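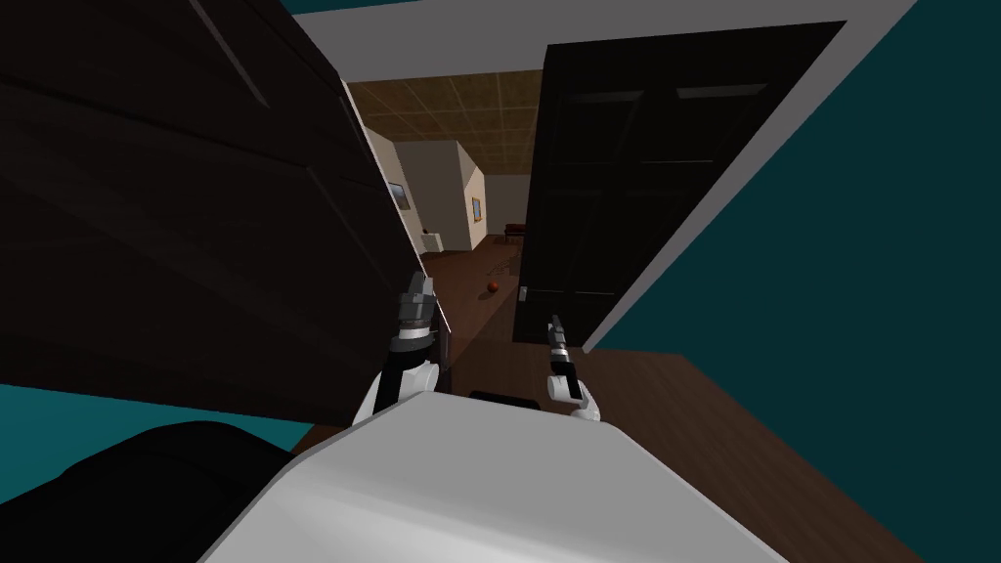

Ich bin gerade im absoluten Farbrausch und brauche Leute, die mich bestärken oder bremsen! Es geht um Innentüren im Altbau, genauer gesagt um die Frage, ob in einem Flur alle Türen dieselbe Farbe haben müssen. Meine Schwiegermutter sagt ja, mein Bauchgefühl sagt nein, und im Baumarkt bekam ich bloß ein Schulterzucken. Zu einer kräftigen blaugrünen Wand finde ich eine dunkelbraune Holztür auf der einen Seite und eine schwarze Kassettentür auf der anderen nämlich richtig toll, vor allem wenn der Türrahmen weiß bleibt und alles ein bisschen sortiert. Dazu ein brauner Holzboden, ich könnte sofort einziehen. Bei uns sind allerdings alle Türen zurzeit in einem vergilbten Cremeweiß lackiert, bestimmt in mehreren Lagen übereinander, und an den Kanten platzt es ab.

Jetzt also meine Fragen. Geht das gemischt, also ein paar Türen schwarz und eine bis aufs Holz abgebeizt, oder sieht das am Ende nach Restposten aus? Womit fange ich an? Und muss der alte Lack komplett runter oder reicht anschleifen? Die Decken sind hoch (307 cm im Flur, das hat damals der Maler gemessen), Tageslicht kommt nur durch das Oberlicht der Wohnungstür. Ich habe Angst, dass Schwarz den Flur schluckt, gleichzeitig freue ich mich so darauf, dass ich abends im Bett Farbfächer durchblättere. Werkzeug ist da: Exzenterschleifer, Böcke, ordentliche Pinsel. Erfahrung eher so mittel, ich habe mal eine Kommode lackiert und die hat Nasen.

Florence Lévesque
2024-09-05, Bereich Streichen & Lackieren, Skiltenum Hilfeforum

Clifford Dhillon

Mach das unbedingt! Gemischte Türen sind in alten Wohnungen überhaupt nichts Verrücktes, früher war die Tür zur guten Stube oft aufwendiger gestaltet als die zur Kammer. Wichtig ist, dass irgendetwas durchläuft, und das sind für mich immer die Zargen. Alle Zargen im gleichen Weiß, gleiche Klinken überall, gleicher Glanzgrad, dann kannst du bei den Türblättern ziemlich wild werden. Ich habe bei mir ein tiefes Tannengrün neben geöltem Kiefernholz und freue mich jeden Morgen auf dem Weg zum Kaffee darüber.

Zum Schwarz im dunklen Flur: Nimm kein reines Schwarz. Ein Schwarz mit etwas Braun oder Grün drin wirkt bei Kunstlicht viel wärmer, und bei deiner Deckenhöhe hast du oben genug helle Fläche. Seidenmatt ist mein Favorit. Hochglanz zeigt dir auf einer alten Tür jede Delle, und stumpfmatt hat rund um die Klinke nach kurzer Zeit speckige Stellen. Kauf eine Probedose, streich ein großes Stück Pappe und lehn es ein paar Tage lang an die Tür, morgens gucken, abends gucken, mit Lampe, ohne Lampe. Das ist der schönste Teil an der ganzen Sache!

Jetzt zum Unangenehmen. Bevor du den Exzenterschleifer anwirfst, mach bitte einen Bleitest. Alte Lackschichten in Altbauten können bleihaltig sein, und den Staub willst du nicht in der Wohnung haben, erst recht nicht mit Kindern. Teststäbchen sind ein Anfang, ein Labor ist sicherer. Wenn Blei drin ist, nicht trocken schleifen, sondern einen Fachbetrieb fragen.

Ist der Test unauffällig, würde ich so vorgehen: Türen aushängen, und zwar zu zweit, alte Türblätter sind schwer. Beschläge abschrauben und in beschriftete Tüten. Ich habe das beim ersten Mal alles in eine Schüssel geworfen und dann einen Abend lang Schlossschilder sortiert. Dann mit Anlauger waschen, klar nachwischen, trocknen lassen. Für die schwarzen Türen muss der alte Lack nicht komplett weg, solange er fest sitzt. Lose Kanten abkratzen, Übergänge beischleifen, spachteln, anschleifen, Haftgrund drauf. Ich hatte den von Keane, der lief schön glatt und stank nicht. Danach zwei dünne Schichten Lack. Zwischen den Schichten gehe ich ganz leicht mit 300er Papier drüber, bis es sich stumpf anfühlt, dann entstauben.

Gegen die Nasen: bei Kassettentüren zuerst die Profile mit dem Pinsel, dann die Füllungen, dann die Querhölzer, zuletzt die senkrechten. Rolle nur halb voll nehmen und am Schluss in einer Richtung ohne Druck abziehen. Leg die Tür flach auf die Böcke, wenn du Platz hast. Nach einer Viertelstunde noch mal mit der Taschenlampe schräg über die Ecken leuchten, da sammelt sich der Lack am liebsten.

Die Holztür ist ein eigenes Kapitel. Such dir erst eine Stelle an der Oberkante und leg dort ein Stückchen frei. Vieles, was im Altbau überlackiert wurde, ist schlichtes Nadelholz und war nie dafür gedacht, nackt dazustehen. Wenn du Dunkelbraun willst, brauchst du dann Beize, und Nadelholz wird beim Beizen gern fleckig. Also unbedingt an einer unsichtbaren Stelle probieren!

Türknauf_Tina

bei uns ist auch alles bunt gemischt und ich liebe es!! wir haben die türen mit plara gestrichen, ohne grundierung, hält bis jetzt. schwiegermutter einfach zum kaffee einladen wenn es fertig ist ;)
achso und die türen nicht zu früh wieder einhängen, unsere klebte in der dichtung fest und beim aufmachen war ein streifen ab

Florence Lévesque

Ihr seid großartig, danke! Bleitest ist bestellt. Ich habe gestern schon mal an der Oberkante der Schlafzimmertür gekratzt (mit Handschuhen, feucht, nur ein winziges Stück) und unter dem Creme kommt erst ein Grau und dann ein ganz sattes Ochsenblutrot. Jetzt überlege ich natürlich sofort wieder neu, Ochsenblut neben Blaugrün wäre ja auch der Wahnsinn. Clifford, bleiben deine Zargen bei den grünen Türen auch innen im Falz weiß, oder hast du den Falz in Türfarbe gestrichen? Daran hänge ich gerade.

Clifford Dhillon

Ochsenblut!! Bitte mach davon eine Probetafel. Zum Falz: Alles, was fest an der Wand sitzt, ist bei mir weiß, alles, was sich mit dem Türblatt bewegt, ist grün, also auch die Kanten. Einzige Ausnahme ist die Badtür, die ist innen weiß wie das Bad und außen grün wie die anderen. Bei zweifarbigen Türen streiche ich die Schlosskante in der Farbe der Seite, zu der die Tür aufgeht, dann passt sie zum Raum, wenn sie offen steht. Abgeklebt habe ich mit dem dünnen Goldband und das Band abgezogen, solange der Lack noch etwas weich war.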